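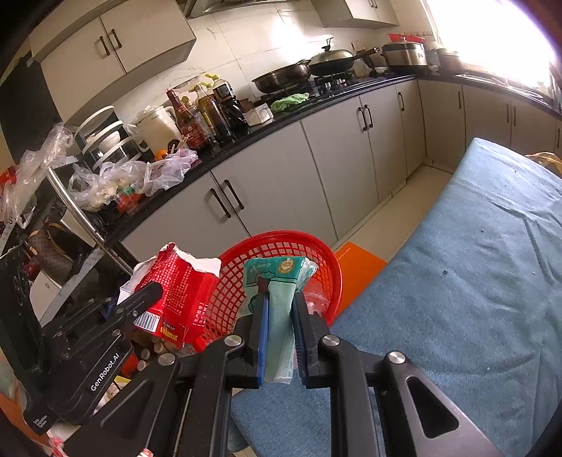 The Long Way to Dirnmont

I have been trying to give up my car since January, and the car has been very patient about it.

The plan was simple. I live in Soratlow, I work in Dirnmont, and there is a bus, the 116, that connects the two by way of every other place a person could conceivably live. By car the trip takes 28 minutes. The bus schedule gives no total, which I now consider a kindness. It leaves at 6:40 in the morning and then wanders off toward Brodville to see how everyone is doing.

I bought the annual pass, because I know myself. It cost $299 and it isn't refundable. If I'd bought the monthly one I would have quit after the first morning, when we sat outside the Brodville post office with the engine off while the driver ate a pear. He wasn't late, he explained. He was early, and early is worse.

My coworker Tanko Shehu has been riding the 116 for years and talks about it the way other people talk about sailing. He knows which side gets the sun in winter. He knows that the heater under the third row works and the one under the fourth row only makes the noise. He gets on at Durán Street with a thermos and a library book, and he won't talk before the river, so I've learned to save things up.

I've read four novels since I started, which is more than I got through in the previous two years. One of them was bad and I finished it anyway, since the alternative was the ad for gutter cleaning. I can now recite the ad for gutter cleaning. I don't own gutters.

My scorecard so far: 2 missed connections, one umbrella left behind, one umbrella gained (not the same umbrella, and slightly better). I drove twice last week when it rained and felt like I was cheating on somebody. Parking downtown cost more than lunch.

They're talking about cutting the last evening run in the spring. There's a comment form on the transit website, under "Other." I filled it out on the bus, and had time to revise it.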